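Subject: Re: [clulby-list] Quiz night watchers, Thursday plans?

Hashini Paul wrote:

> Hi all, I missed the last two episodes of Reso (work, then my sister's
> birthday) and I'm lost. Is the big vault round gone for good, or did they
> just skip it that week? And is it true Wickramasinghe is leaving? My
> brother-in-law swears he heard it on the radio but he also swore the show
> was moving to Saturday mornings, so.
>
> Also, are we still meeting at the Clulby to watch the final on Thursday? I
> can bring the snacks again, and I'd like to know if anybody is up for
> playing our own version afterward like we did in July.

Hashini, you picked the wrong two weeks to miss! I'll try to answer everything, and I'm going to talk about the endings of both episodes, so anyone who is still saving them up should stop reading and come back later.

First, the vault. It's not gone. They skipped it in the first of the two because the opening round ran so long. You remember how the opening round only ends when one team falls four questions behind? Well, the two teams matched each other answer for answer through geography, then through pop songs, then through a whole category on famous dogs, and the thing just would not end. I was standing up in my living room by the dogs. When it finally broke, it was on a question about a lighthouse keeper's terrier, and the team that lost had the right answer written on their pad and talked themselves out of it. I yelled so loud that my neighbor texted.

The vault was back the next week, and I think it was the best one they've done all season. The woman with the gray braid (the school bus driver, I forget her name and it's driving me nuts) went in with 243 points and needed six answers in 40 seconds. She passed on the first two, which I thought was the end of her, and then ran off six in a row and got out with time on the clock. She didn't even smile until the door opened. Go find it if you can, it's worth an evening all by itself.

Now, Wickramasinghe. Yes, he's leaving as host, but your brother-in-law has it partly wrong. He said it himself at the end of last week's show, very short, no music under it, in the same voice he uses to read the rules. The final is his last regular episode and then he's going to do a few specials. He's been with Reso almost 46 episodes if you count the holiday ones (I do count them, and I'll fight for the one with the choir). I got a little choked up. I love how he waits after a wrong answer. Other hosts jump right in with a joke, and he gives the person a second to be disappointed, and then he says "Good try, on we go," and you can see their shoulders come down.

No word on who takes over. There's a lot of guessing going on and I'd put no weight on any of it. My own wish is that they give it to the scorekeeper, who knows the rules cold and has the driest voice on television. Has anybody else noticed that she corrected him twice this season and was right both times?

About the final: it's the bus driver against the two cousins who run the bakery. I've gone back and forth all week. The cousins are faster on the buzzer and they're terrific at music and food, but they get rattled when they're behind, and she doesn't get rattled by anything. If it comes down to the vault I'd pick her. If there's a cooking category I take it all back!

And yes, we are on for Thursday at the Clulby. The back room is ours from 6:30, and the show starts at 8. Please do bring snacks, Hashini, the cheese things especially. The TV in there has been fussy about sound, so I'm bringing my own speaker, and if someone has a longer cord than mine please throw it in your car.

I'm very much up for playing afterward. I have been writing questions since Sunday and I now have 40, which is too many, but a few of them are stinkers and will get cut. If you want to add your own, keep them to one sentence and send them to me and not to the list, or you won't be able to play on them. In July we had trouble with teams being uneven, so we'll draw names this time, couples included. Sorry, couples.

We'll use the Zumwood buzzers again. One of them sticks (the green one), and whoever gets it can just slap the table and shout.

Here's what has to get to the room, roughly in the order I'd grab it. Add to it if I forgot something:

1. Buzzers, plus spare batteries. I have these.

2. Speaker and cord. Me, unless somebody has the longer cord.

3. Scoreboard. It's still in the hall closet at the Clulby behind the folding chairs, so whoever gets there first, please pull it out and wipe it down. The 7 is missing and we've been using an upside-down L.

4. Pads and pencils, and all of it goes in the blue bag so it's in one place when we pack up.

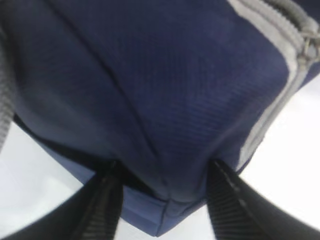
5. Snacks. Hashini on cheese things, everyone else whatever you like. Last time we had four bowls of pretzels, so maybe say on the list what you're bringing.

6. A prize. I've got a small one wrapped already and I'm not telling. If you want to put something in for second place, great!

Let me know by Wednesday night if you're coming so I can set out chairs. See you there, and no texting me the score if you're watching at home on the early feed!

Clulby Quiz Watchers mailing list | Contact the list owner | Back to top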